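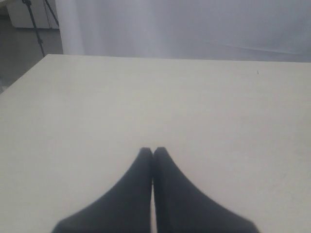 Blog > Around the House > The Spare Room

The dog toy table, part two

21/04/2021

So the big pale table has finally been cleared. If you read the last one you'll remember it had a sewing machine at one end, tax stuff at the other and a sort of geological layer of gift wrap in the middle, and I'd promised myself it would be ready for toy photos by the end of September. That was last September. Anyway! It's done now, and I can run my hand from one corner to the other without knocking over a mug.

The plan, for anyone new, is that I'm selling off the leftover stock from the market stall. There are 83 chew toys in tubs in the hallway (ropes, rings, bones, those knobbly balls that roll under the fridge) and they all need a decent photo before I can list them. My first go was on the carpet and every toy looked like something found behind a couch.

Wiping the table down took much longer than clearing it. Cream shows everything. I did warm water and dish soap first, then a second pass with the Rasow spray my sister-in-law swears by, and there are still faint smudges if you get down level with it and squint. There's always one crumb too. You flick it off, turn around, and there's another one. I've decided that's the toaster's doing even though the toaster lives in a different room.

Then the backdrop. I went and bought a proper kit, the Ferkesska one with the stands, from the camera counter at Ilberg in Tapley, after pricing up a roll of paper and realising I had nowhere to keep a roll of paper. The cloth comes folded up tiny in a plastic sleeve and of course it holds every single one of those folds. I hung it the first night and thought gravity would sort it out by morning. Gravity did not. There are still creases going straight across it, all leaning down a bit to the right, and the side bit hangs at an angle of its own and goes greyer than the middle.
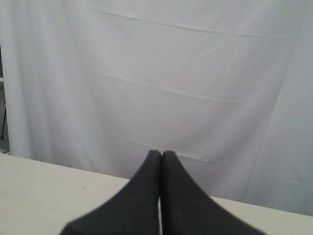 Marnabelle in the comments on part one reckoned I should forget the iron and use a steamer from the back of the cloth, working down from the top, and said hers had gone completely flat for a whole craft fair season. A second reader wrote that she just clips a few pegs along the bottom hem and leaves it for a week.

I don't own a steamer, so pegs it is for now. I've put nine on, the heavy wooden ones from the laundry, and I'll report back. I did look at steamers and the nice one was $200, and I'd have to sell a lot of squeaky rings to cover that.

The other thing I've been fussing over is how much of the room creeps in at the side. The cloth is wide but the table is wide too, and if you stand even a little bit too far over you get floor and cabinet as well as toy. I could pull the table in closer to the wall, only then there's no space to get behind it and straighten the cloth, and I am constantly straightening the cloth. For now I just shuffle across and crop.

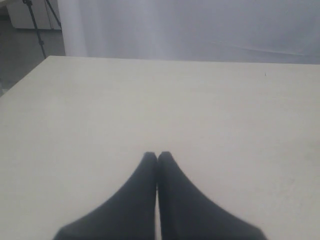
Cabinet and skinny black tripod legs, top left as usual.

What I do love is the colour of it all together. Cream table, white cloth that goes a bit blue in the shade, and then you put something bright in front and it just sings. I started with the turquoise bone, mostly as it was on top of the first tub, and I'm so glad I did! It's that glossy, slightly see-through rubbery stuff with a ridge twisting all the way around the shaft like a screw thread, and on the carpet it looked like nothing at all. With some light on it you get little sparkles along every ridge and the grooves go a deeper colour.

The bad news is that you also see every fleck. There's a dark speck on each of the knobs and a bit of smudging just under them, and I've had a good go with a damp cloth and couldn't tell you whether it's on the rubber or in it. I'll mention it in the listing either way. People are buying it for a dog, but I'd still want to know.

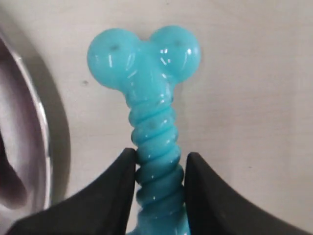

What's left to do

Ropes next, which I'm dreading a little as they shed. I want to get them all done in one go so I only have to clean up the fluff once. After that the rings, and then the knobbly balls, which will need something under them or they'll be off the table and down the hall.

I also need to do something about my phone, which tells me I have 3572 photos on it and no storage left. A fair number of those are going to be the same bone from slightly different angles. I'll have a delete session tonight in front of the telly.

If anybody has a trick for fluff on white cloth, please leave it below. I've tried the sticky roller and it pulled the whole sheet sideways, pegs and all.

Filed under: spare room, market stall leftovers, dog things

Contact me | © 2021 All words and photos mine | Back to top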